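Trendham and Vodbridge are finally playing each other again

June 3, 2025

3 min read 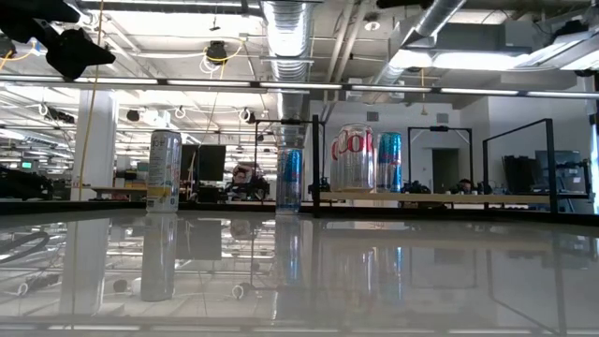

Cans on the table, two of them on the glossy part.

I've been waiting to type this one for a while. Trendham and Vodbridge, the two football clubs at either end of our valley, have agreed to put their preseason game back on the calendar, and it's happening in August at the Bistska ground. I got the email over breakfast and read it out loud to a dog who couldn't have cared less.

If you moved here recently, a little catching up. These are semi-pro sides, so we're talking guys who frame houses all week and then line up at left guard on Saturday. They used to meet every summer before the league season got going. Then the league redrew its divisions, Vodbridge got moved over to the eastern group, and the two clubs haven't shared a field for four years. Four! I have a nephew who has gone through an entire set of shoulder pads in that time.

Talks started up again in January, from what both clubs are telling people, and mostly got stuck on where to play. Trendham wanted it at home. Vodbridge said fine, as long as it came to their place the year after, and Trendham's field is due to be torn up for new drainage that summer anyway, so the dates got messy. Bistska has lights, decent parking and a scoreboard that works most nights, and it's an easy drive for both sets of fans. I'd have picked it from the start, but I wasn't asked.

The format is a bit different from the old days. It'll be a proper game with a running clock in the fourth quarter, and each club can dress 40 players. No kickoff returns — the ball just goes out to the 20 after every score. I know some of you hate that (my inbox hated it last season too), but with league openers so close behind, neither coaching staff wants to lose a returner in a game that doesn't count in the standings. I can live with it. I'll miss the noise when somebody breaks one up the sideline, though.

There's a trophy again as well, and it has a name: the Bite. It's an ugly brass thing shaped like a bear trap that the winner used to hang in its clubhouse. Vodbridge won the last one on a late field goal, 20 to 17, and has had it ever since. I was at that game, behind the visitors' bench, and I still say the spot on third down was generous. Trendham people will tell you the same thing without being prompted.

On paper I'd lean Trendham this time. They've kept nearly all of their offensive line and they can run the ball on anybody when the weather's hot and legs get heavy. Vodbridge lost both of its starting corners over the winter and is breaking in a new quarterback, who looked jumpy in the spring scrimmage I caught but has a really big arm. If he gets time back there it could be a fun night for him.

Tickets go on sale at both clubhouses next week, and season ticket holders at either club get in free. Bistska is opening the grass bank on the far side too, so bring a blanket if you don't like bleachers. The kickoff time is still being worked out with the ground, and I'll update this post when I have it. My bet is an evening start, because I've sat on those bleachers at noon in August and I'm not doing it again.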